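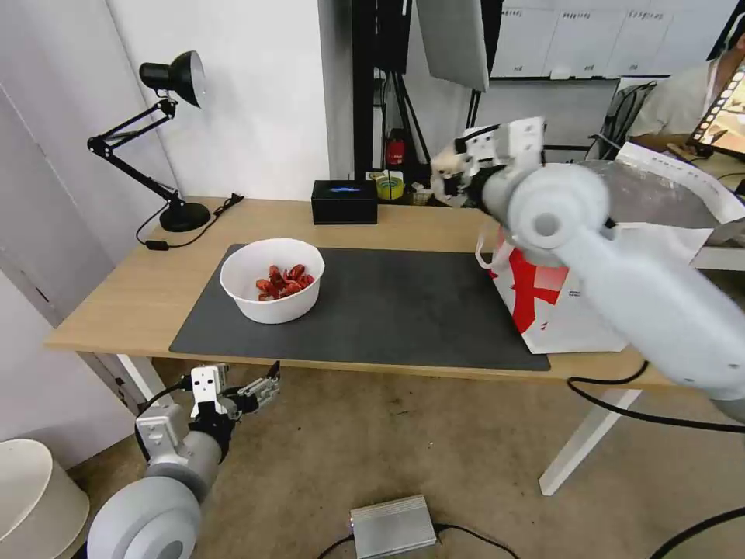 Cooked crayfish in a bowl. The shells are red after cooking.

Crayfish: Small Animals of Rivers and Lakes
Hostevau Freshwater Learning Center
Pages for Young Readers, Ages 8 to 12
Last reviewed November 3, 2019

What is a crayfish?

A crayfish is an animal that lives in fresh water. In spite of its name, it is not a fish. It has no fins, no scales and no backbone. It belongs to a group of animals called crustaceans. Crabs, lobsters and shrimp are crustaceans too, and so are the pill bugs that live under stones in many backyards.

People call crayfish by different names. In some parts of the United States they are known as crawfish. In others they are crawdads or mudbugs. All of these words mean the same kind of animal. On these pages we use the word crayfish.

The parts of a crayfish

The body of a crayfish has two main sections. The front section is the head and chest joined together, covered by one hard shield. The back section is the abdomen, which many people call the tail. The abdomen is made of rings that slide over one another, and this is what allows the animal to curl up.

A crayfish has ten main legs. The first pair ends in large claws, which are used to catch food, to dig and to warn other animals away. The next two pairs have tiny pincers at the tips. The other legs are used mostly for walking. Under the abdomen there are smaller limbs called swimmerets.

The eyes sit on short stalks and can be moved to look in different directions. Two long antennae feel the way through dark or muddy water. Two shorter pairs of feelers, which grow close together, help the animal to taste and smell what is in the water.

Crayfish breathe with gills. The gills are feathery and are kept under the sides of the hard shield. As long as its gills stay damp, a crayfish can spend some time out of the water. Some kinds walk across wet ground at night to reach a new pond.
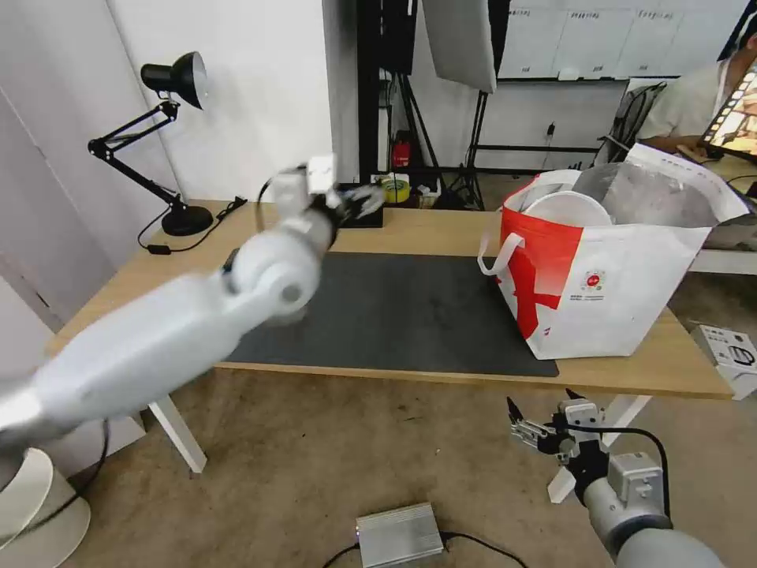 Growing a new shell

The hard covering of a crayfish is called an exoskeleton. "Exo" means outside. Your own skeleton is inside your body and grows when you grow. An exoskeleton cannot do this. When a crayfish becomes too large for its covering, it must come out of it. This is called molting.

Before it molts, a crayfish stores some of the minerals it will need in two small, hard lumps near its stomach. Then the old covering splits, and the animal pulls itself free, claws, legs, antennae and all. The new covering underneath is soft at first. For the next few days the crayfish stays hidden, as many animals would be glad to eat it. Often it will eat part of its old covering to get the minerals back.

Young crayfish molt many times in their first year. Adults molt less often.

A crayfish that has lost a claw or a leg can grow another one. The new limb appears a little at a time with each molt. It may always be smaller than the one it replaced, so you may sometimes find a crayfish with one large claw and one small one.

What do crayfish eat?

Crayfish eat many things. They feed on water plants, fallen leaves, worms, snails, insects, small fish and dead animals. An animal that eats both plants and other animals is called an omnivore. Most crayfish look for food at night and rest under rocks or in burrows during the day.

Crayfish are also food for others. Raccoons, otters, herons, turtles and large fish all hunt them. When a crayfish is frightened, it snaps its tail under its body and shoots backward through the water.

Eggs and young

A female crayfish carries her eggs under her abdomen, held in place by the swimmerets. A female with eggs is said to be "in berry," as the eggs look like a bunch of small, dark berries. She waves her swimmerets to keep fresh water moving over them. After hatching, the young hold on to their mother for a while and molt for the first time there before they go off on their own.

Why do crayfish turn red when they are cooked?

Living crayfish are usually brown, green or gray. A few kinds are blue. Their shells contain a red coloring called astaxanthin (say "as-tuh-ZAN-thin"). In the living animal, this coloring is held tightly by a protein, and the two together look dark. Heat changes the shape of the protein, so that it can no longer hold the coloring in the same way. The red then shows. The same thing happens to lobsters and to many kinds of shrimp.

Crayfish are eaten in many countries, among them the United States, Sweden and China. They are often boiled whole with salt and spices or herbs. Most of the meat is in the tail. Some people who cannot eat shrimp or crab safely cannot eat crayfish either, and anyone with a shellfish allergy should leave them alone.

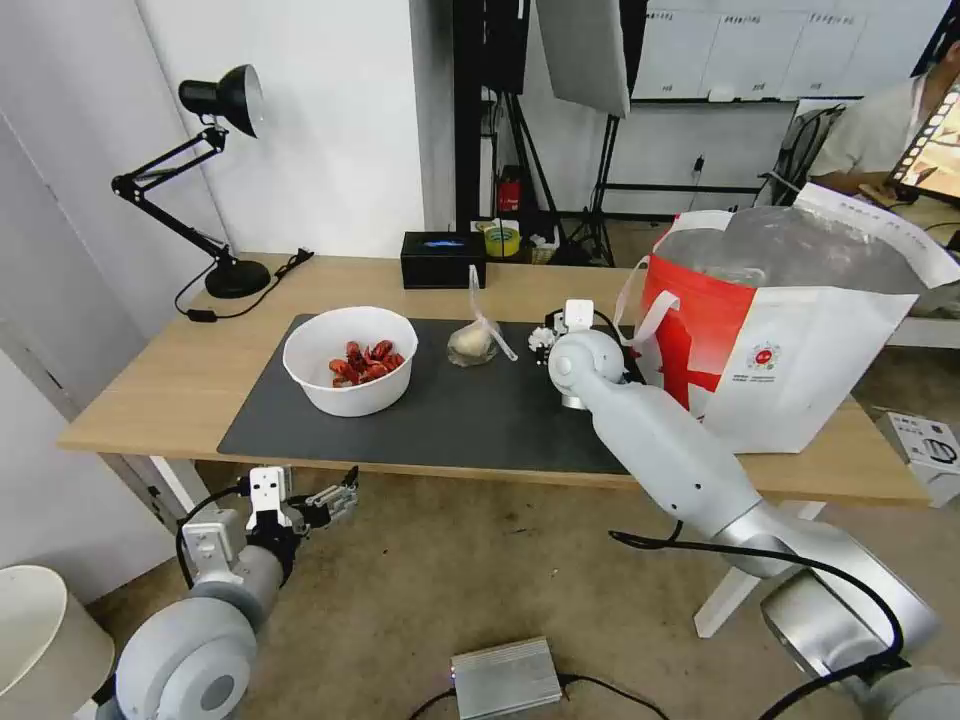 Crayfish near Hostevau

The Gourlay River runs past the Learning Center and into Fornport Lake. Each June, school groups help our staff look for crayfish along the shallow part of the river below the Zorker footbridge. The animals are measured, recorded and put back under the same stones. In the 2019 survey, 1,852 crayfish were recorded. The longest stretch of bank that was searched measured 66 yards.

The survey helps us to learn about the river. Many kinds of crayfish need clean water with plenty of oxygen in it. If their number falls sharply, our staff test the water and look for a cause. Other kinds can live in warm or muddy water, so finding crayfish does not always prove that a river is healthy.

Crayfish in the wrong place

Sometimes people carry crayfish from one river to another. They may be used as fishing bait, or a pet owner may let one go. The newcomers can eat the food that local crayfish need, take over their hiding places and spread disease. Animals that cause harm in a place where they did not live before are called invasive species.

Never release a pet crayfish or leftover bait into a river, lake or ditch. If you can no longer keep a pet crayfish, ask an adult to call the pet store or a nature center for advice.

Looking for crayfish safely

Go with an adult, and stay in water that is below your knees. Check the rules for your area first. In some places crayfish are protected and must not be picked up.

Lift stones slowly and set them back as you found them. Hold a crayfish behind the claws, with one finger on each side of the hard shield. A pinch from a large one can hurt. Keep your hands wet, and return the animal to the water soon. Wash your hands with soap when you have finished.

Words to know

Abdomen: the back section of the body of a crayfish.
Antennae: long feelers on the head.
Crustacean: an animal with a hard outer covering and jointed legs, such as a crab or a shrimp.
Exoskeleton: a hard covering on the outside of the body.
Molt: to shed an old covering so that the body can grow.
Omnivore: an animal that eats both plants and animals.
Swimmerets: small limbs under the abdomen.

Teachers may copy these pages for classroom use. A printed set, with an outline drawing of a crayfish for labeling, is available at the front desk of the Learning Center.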